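Preguntas frecuentes: envíos y devoluciones en Retden

¿Cuánto tarda mi pedido?
Los pedidos a Mansilla llegan en 4 días. Para las demás zonas pedimos un poco más de paciencia, sobre todo en mayo.

¿Puedo devolver un artículo?
Sí, tiene 28 días desde la entrega. El artículo debe estar sin uso y con su etiqueta.

¿Quién paga el envío de la devolución?
Lo paga el cliente, excepto si el error es nuestro.

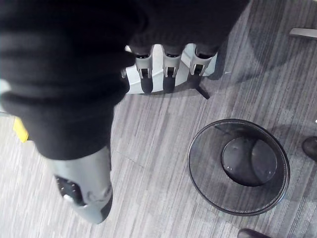
Tela negra con pliegues.

¿Puedo recoger en tienda?
Sí, en el local de Pridby, hasta las 19:00.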